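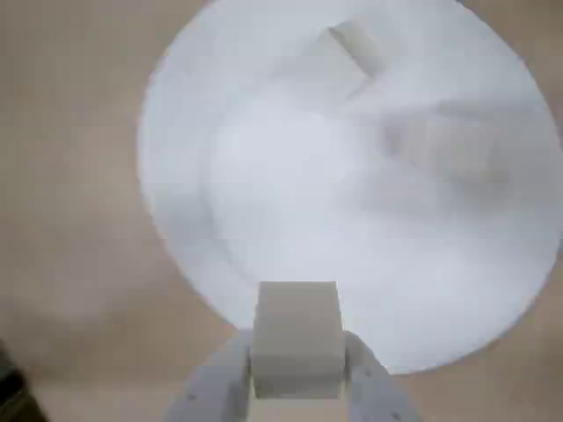
White block held over the edge of the white disc, second block near the far side.

Re: [benchtop-arms] Stekine kit, group price?

On Thursday a list member wrote:

> Jininetti is offering the Stekine arm kit at 700 each if we order 6.
> Their page says 3,932 picks logged without a drop. Has anyone had
> one on a table yet? I'd like to put our names down before September.

I have, through the loaner program at the Fukerport shop, and I would hold off on the group order.

The number on the page bothers me most. It doesn't say what was picked, from what surface, or who was logging. White blocks on a white plate is a decent thing to try, but I'd want the same run with something soft or round before I paid for six of these. 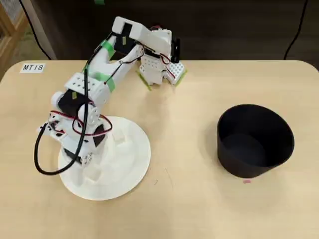
The arm and bin on the table. Note the green tape on the fingers.

Ask Jininetti whether finger tape comes in the box. The parts list I was sent doesn't mention it, and bare printed plastic is slippery stuff. The servo wires hang in loose loops by the shoulder, and the thick black cable takes a big swing out over the table. On a printed arm I'd call that a snag waiting to happen – the sales page has one line on cable routing and it says "tidy."

The Motaung kit is 100 more and comes with a real wiring guide. I'm no great fan of it either, but at least the manual was written by someone who had built one.

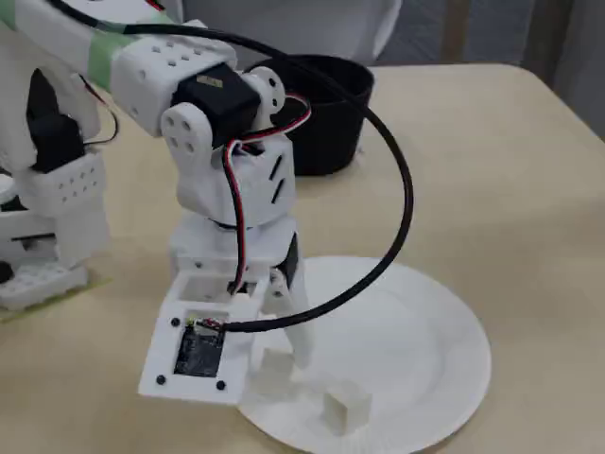

Fukerport, September

The closer view gives you the wrist and the plate on the gripper, with four screws at the corners. Look at where the thick cable ends up, at a connector right there on the plate. I'd like to hear from Jininetti what a replacement for that board costs and how long it takes to ship. I wrote to them twice and got the brochure both times.

If somebody still wants to go ahead, buy one and pass it around the list. I'll chip in for that. Six is too many on the strength of a web page.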